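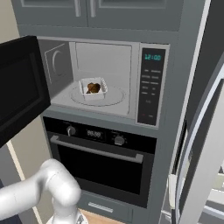
The Rutden kitchen at twelve o'clock, microwave open and something brown in the bowl.

Open Day at Irnier

My granddaughter had been talking about the open day since school let out, and so on a very warm morning in July we took the number 27 bus out past the feed store and the car wash to the Irnier building, which I had driven by for years and always taken for a place where they stored carpet. I had packed sandwiches, in case there was nothing to eat, and a sweater for each of us, in case they kept it cold, and she carried the bag and complained only a little. She was nine then and had decided she was going to work with robots or horses, whichever had the better hours.

There was a line at the door and a young woman handing out stickers that said VISITOR, and my granddaughter put hers on her forehead, where it stayed until supper. We were put in the group going at 2 o'clock, which left us most of an hour in a hallway with a water fountain, so we ate the sandwiches there, sitting on a radiator that was mercifully turned off. A man next to us had brought his father, who was hard of hearing and kept asking when they would get to the carpets. I felt a good deal of kinship with him.

The project was called Nazari, and they had several rooms of it. In the first room there was a lot of talk and a slide with arrows. In the second you could shake hands with an arm, and my granddaughter got in line for that three separate times. The third room was the one they were proudest of, and it had no robot in it at all, only folding chairs and a screen as big as a garage door, and on the screen was a kitchen.

I should say that I cooked for schools for most of my working life, first at the elementary in Rurkden and then here at the middle school, and I have opinions about kitchens. I sat up. It was a nice one, I will give them that. Tall gray cabinets, the microwave set in over the wall oven, a big steel refrigerator alongside. It had a good long handle on the oven and another on the refrigerator. There was a white arm down in the corner, all smooth and rounded like the inside of a bathtub, and the microwave door was standing wide open with a little square bowl inside.

"This is where it practices," said the young man in charge, who had a clicker and a sunburned nose. He explained that none of the kitchen existed. They called it Rutden, after the street the first office was on, and they had a whole set of them, some with the stove on the left and some with it on the right, and the arm went from one to the next, day and night, opening and closing and picking up and putting down. Then what it learned in there could be tried on a real arm with a real bowl, and if it dropped the bowl a thousand times in Rutden there was nothing to sweep up.

"What's in the bowl?" my granddaughter asked. She had not raised her hand, but he didn't seem to mind.

He turned around and looked at the screen for quite a while.

"It's a food item," he said.

"But what kind?"

"It could be a muffin," said the man who had brought his father.

"Cookie," said a woman behind us – very firmly, as if she had baked it.

The father wanted to know what everyone was saying, so it had to be repeated to him, and he studied it with his hands on his knees and said meatloaf. After that the whole room had a view. The young man with the clicker tried to get us back to his talk, which had a part coming up about hinges, but people had stood up by now and gone closer. Someone was sure it was a brownie. I said that whatever it was, it had no business being heated in a dish that size with no cover on it, and a few people laughed, and I was more pleased about that than I would have admitted on the bus.

"Grandma was a cook," my granddaughter told the room.

Well, then he wanted to know what I thought. I believe he was being polite, or possibly he had given up on the hinges. He asked if there was anything about the kitchen I would change, and I had been sitting there just hoping that someone would ask me that.

I told him the clock was wrong. It said 12:00, and it had said 12:00 when we came in, and a kitchen where it is always noon is a kitchen where somebody's lunch is always late. I told him the microwave was over the oven, and that this is how most people have it nowadays and it looks very handsome, but a short person lifting hot soup down from there is going to wear it sooner or later, and I had worked with a great many short people and been one myself for 45 years in an apron. I asked whether the arm ever had to do it with someone standing in the way. Whether there was ever a child in there wanting a drink of water, or a telephone ringing, or a dog. I asked where the dish towels were.

He had started writing on the back of his hand, and then the woman with the stickers, who had come in to tell him he was running over, gave him a piece of paper.

"We don't have any towels," he said. "Towels are really hard."

"They're not so bad," I said. "You fold them in thirds."

He laughed at that, and then he asked would I show him, later, how I meant, and I said I'd need a towel. It took them 16 minutes to find one in that entire building. It came out of somebody's gym bag and I chose to believe it was clean. We stood at a table in the hallway and I folded it in thirds and shook it out and folded it again, and he watched my hands with such attention that I got self-conscious and did it badly, and had to start over. My granddaughter did it after me. The old father did it too, in a way I had never seen, rolling it up from one corner, and told us that was how they did it in the Navy.

We missed our bus, of course, and had to wait for the next one on a bench with no shade. My granddaughter leaned against me with the sticker peeling off her eyebrow and asked if I thought they would put a dog in.

I said I thought they might start with the towel.

"What do you think it really was, though?" she said. "In the bowl."

I said muffin, most likely, bran, and a little overdone on top. She thought it was a cookie that had gotten wet. We went back and forth on it past the car wash and the feed store and all the way up our street, and when we got in she pulled the step stool over to the microwave, opened the door, and asked me what we had that was brown.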